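Privolier small things, README
Last touched 18/04/2019

Hi, and thanks for opening this first! I'm Kamonchanok Suwannarat and this folder is my running record of the little bits and pieces that pile up in our house. You know the stuff: pocket toys, lighters, tiny bottles, whatever falls out of a jacket before it goes in the wash. I started it to help with our tidy-up and it got away from me a bit.

What's in the folder

Photos, plus notes.txt, which has one line per object. I write down the colour first, then what it is, then any lettering I can read. If I can't read it I leave a blank, so please don't guess on my behalf (Montri, I'm looking at you). Colour goes by whatever the thing looks like in the photo, even if your memory says otherwise.

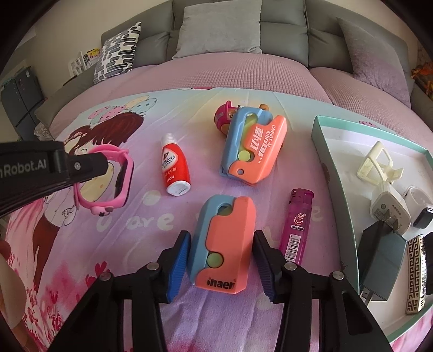
Carrot knives get their own heading in the notes because the kids swap them constantly. Spell it "carrot knife", two words, all lower case. I list them by the colour of the body and then the blade, and open or folded goes in brackets at the end. Watches go under "wearables" even when they're the pink kiddie kind, and charms stay on the same line as whatever they hang from.

Lighters live in the top cupboard after sorting, full stop. Pongsak Thongsuk asked for a separate list of those and I still haven't made it, sorry!

Backgrounds

We spread everything out on whatever printed cloth is handy. The patterns are busy, lots of cartoon people and hearts and balloons, and I've grown quite fond of them. Please don't crop them out. If a heart or a balloon is part of the print, it doesn't get a line in the notes. 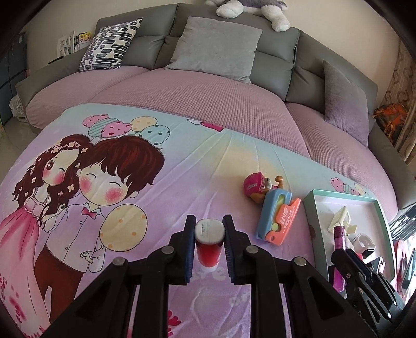

Small bottles are the messiest part of my list. I used to file them by cap colour, then so many had white caps that it was hopeless, so now it's body colour first and cap second. Sunee Somboon still has the old version of notes.txt, and if yours starts with "caps" you've got it too. Bin it and grab the new one.

Still to do

- finish the lighter list
- make up my mind about key rings
- merge Sunee's lines from May last year

Use any of it however you like, just keep this README with it.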